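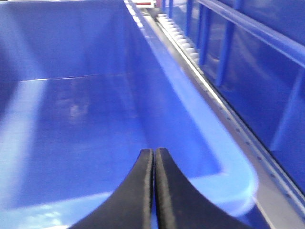 The Presico Benefit Calculator is a desktop program for agencies and researchers who need to work out what a change in income support rules would do to a household's budget. It covers child benefits, housing allowances, disability supports and basic assistance, and it runs on an ordinary office computer. Rules and households are kept apart in the program, much as a shop might give each kind of part its own blue plastic bin, so a rate can be changed without touching the case records.

Home | Products | Calculator | Training | Support | Contact

The standard package comes with 47 model households, from single adults to families with three children. Users can edit these or enter their own - up to 3278 records in one file. Results show net income before and after the change, and the point at which each benefit begins to phase out.

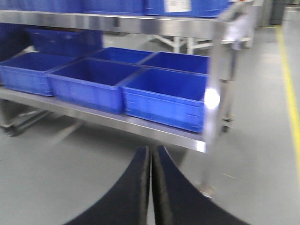
Reports can be saved as a spreadsheet or printed as a one-page summary. The summary was drawn up with Elsa Solberg of the Landen policy office, who wanted something a council member could read before a vote. It leaves out the formulas - those are in the full report.

A license covers 8 users at one address. Rate updates are sent out every July and are included for the first year. Setup takes about 27 minutes on most machines, and no internet connection is needed afterward.

The older Ljungberg edition is no longer sold, but its files open in the current version. Save a copy first, as converted files can't be changed back.

Last updated: July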